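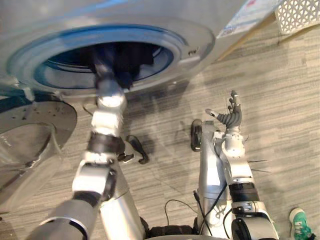 Front loader with dark clothes in the drum, door open

Clirham Dark Wash Laundry Liquid

A concentrated, non-bio liquid for black, navy and other dark clothes. Made by Sasier and sold in a refillable bottle that does 60 washes.

Clirham is meant for the clothes that go grey before they wear out: work trousers, school jumpers, black jeans, leggings, dark T-shirts. It has no bleach and no optical brighteners. Brighteners are added to ordinary powders to make whites look whiter, and on black cotton they leave a faint bluish cast that builds up over months. Most of what people call fading is partly that, and partly rubbed fibres standing up from the surface of the cloth. The liquid contains an enzyme that trims those loose fibres. It will not put back dye that has already gone.

What it is suitable for

Cotton, linen, polyester, viscose, nylon and mixed fabrics, in the machine or by hand. Do not use it on wool or silk. The same enzyme that tidies cotton is of no benefit to wool, and we make Futa wool wash for that purpose. Clirham can be used on bright colours, but you may see less of a difference. It is safe to use on whites, though they will not come up as bright as they would with a standard powder.

How much to use

Soft water, normal soiling: 25 ml
Medium water, normal soiling: 30 ml
Hard water, or heavy soiling: 40 ml
Hand washing, per 10 litres of water: 15 ml

The cap has lines at 25, 30 and 40 ml. The 60 washes are worked out at 25 ml, so a household in a hard water area should expect fewer. Your water company will tell you how hard your water is if you give them your postcode.

Pour the liquid into the main wash compartment of the drawer. If your machine has a flap for liquids, put it down first. Do not use it in the prewash compartment.

Temperature and load

Wash at 30 degrees for everyday loads and 40 for anything sweaty or greasy. Above 40 the enzyme stops doing much, and dark dyes run more readily. Turn clothes inside out and do up zips. Fill the drum loosely, with room for a hand above the clothes. An overfull drum causes more rubbing than anything else, and a spin speed of 1,000 or below is kinder to jeans.

New dark items should be washed alone or with other darks the first few times. We do not recommend salt or vinegar for setting dye. Modern dyes are fixed at the mill and neither makes any difference once the garment is sewn.

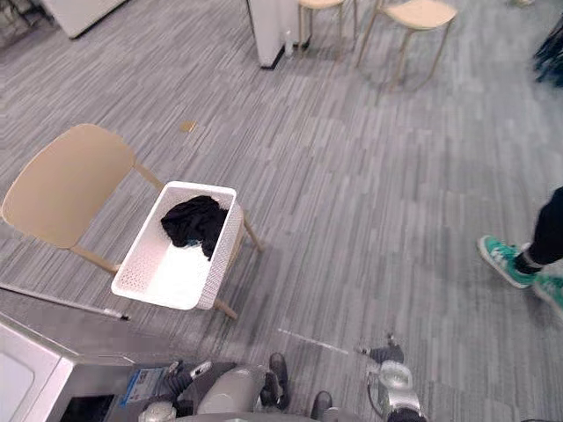

Perforated white basket with a black garment inside

Drying

Take dark clothes out when the cycle ends and dry them inside out, away from direct sun. Ultraviolet light fades black cotton faster than washing does – a summer on a south-facing line will show across the shoulders of a T-shirt. If you tumble dry, use a low setting and stop while the seams are still slightly damp.

Bottle and refills

The bottle holds 1.5 litres and is made from recycled polyethylene. The cap is polypropylene. Refill pouches hold the same amount and can be posted back to us in threes using the label on the product sheet. Please rinse them first. Shops with a Chowdhury dispenser can also refill the bottle by weight, and a list of these is kept on our stockists page.

Test results

Sumaiya Gunawardena ran our wear trial between October and May. Volunteers washed 1,443 dark garments at home and sent them in for a colour reading at the start and the finish. Black cotton jersey held its colour best. Black denim showed a smaller improvement and polyester hardly changed at all, which is as expected, as it fades very little in the first place. The full table is available by email.

Ingredients

5–15% non-ionic surfactants, less than 5% anionic surfactants, soap, enzymes, perfume. Also available without perfume. The unscented version has the same washing instructions and a grey cap.

Storage and safety

Keep upright between 5 and 25 degrees and out of reach of children. The liquid may thicken in a cold garage; bring it indoors overnight and shake before use. Causes eye irritation. If it gets in the eyes, rinse with water for several minutes and remove contact lenses if easy to do. Use within 18 months of opening.

Ordering

Single bottle, case of 3, or refill pouch. Trade orders from 100 bottles are handled by Iresha Paul in the sales office, 9 am to 4 pm. Delivery usually takes three working days. Unopened bottles can be returned within 30 days.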